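5 min read

Floral bedding in a small bedroom, keep it or go plain?

vibeke_th
Okay, I need people who care about sheets. I've been redoing the spare bedroom since November and I've finally got the walls done (plain white, two coats, my shoulder still hates me). Now I'm stuck on the bed. I have a big floral print in cream with brown and tan flowers and bluish leaves, and I love it, but my sister walked in and said "oh, like Grandma's." Now I can't unhear it! The room is small and the bed takes up most of it, so whatever goes on top is pretty much the decor. Do I keep the floral or buy something plain and boring?

jabari_r
Keep it. Plain bedding in a white room looks like a rental. I did all gray in ours and my wife asked when the rest of it was coming.

kusumsandhu
Going to disagree with Jabari here. A large print on a bed that fills the room is a LOT. I had one for years, and every time I went in to fold laundry I felt like I was standing in a hedge. I switched to a plain oatmeal set from Kosley and sleep no better, but I like opening the door now.
What size are the flowers? Little sprigs and I'd change my vote.

vibeke_th
Not little. Big bouquets, with a fair amount of plain cream between them. There's some faint lilac-gray in the background too, so it isn't stark.

gladys_mw
Oh then keep it!! The space between is what saves a big floral. The ones that go wrong are the ones where every inch has a petal on it. I'd do plain pillowcases though, and pull the color from the leaves and not the flowers. Slate blue would be gorgeous with white walls. I got 4 pillowcases from Diltetti last year in a dusty blue and they've washed beautifully, no pilling so far.

erick_rwey
Are Diltetti the ones that shrink? My mother-in-law had a set and the pillows ended up looking like sausages.

gladys_mw
Mine didn't, but I line dry everything. If you tumble on high I can't help you, Erick.

erick_rwey
I tumble on high because I have three kids and a life.

kusumsandhu
Still team plain, but if she's keeping it I agree on the pillowcases. Please not matching floral ones. And skip the throw cushions. You just end up putting them on the floor every night and back on every morning, and in a spare room the guest won't know where they go.

jabari_r
Counterpoint, one cushion. One. Rust or brown.

vibeke_th
One cushion I can live with. Follow-up: I tried the Rodard quilted cover on top for a week, since it was on sale for 40 dollars, and it slid around like crazy. Every time I sat down to put on socks the whole thing came with me. Is that normal for quilted stuff or did I just get a bad one?

erick_rwey
Normal for Rodard. The backing is slippery. I put a thin cotton blanket underneath and it mostly stays put.

gladys_mw
Or tuck the foot end in properly, hospital corners, and leave the sides loose. That works better than those elastic clip things, which popped off and hit me in the shin.

kusumsandhu
Return it. A cover that needs another blanket under it to behave is not a bargain at 40 dollars.

jabari_r
Before you buy anything else, have you looked at the Kashindye linen stuff? I know, I know. The king duvet cover was 448 when I looked and I closed the tab so fast. But they sell the pillowcases separately, and I hear those are okay.

vibeke_th
448!! For that I want somebody to come make the bed. Just looked at the pillowcases though and there's a blue that might work. I returned the Rodard this afternoon, and the floral is back on and staying. Kusum, I heard you, I really did, but I went in around suppertime with the lamp on and the cream looks so warm in there. I'm getting 2 slate blue pillowcases and Jabari's one cushion, brown if I can find it. My sister can have the couch when she visits. Now I just have to iron the thing, which with a bed that size means dragging the ironing board into the hall and feeding it through the door a yard at a time.

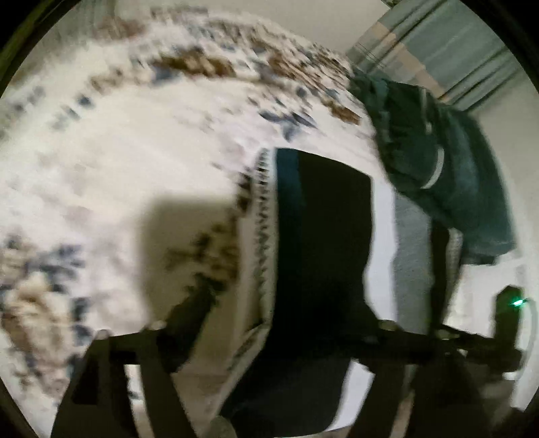
Also, does anyone iron a cover this big while it's on the mattress? I've heard you can do it with a towel under the part you're working on, and I'm very tempted to try it before I haul the board out.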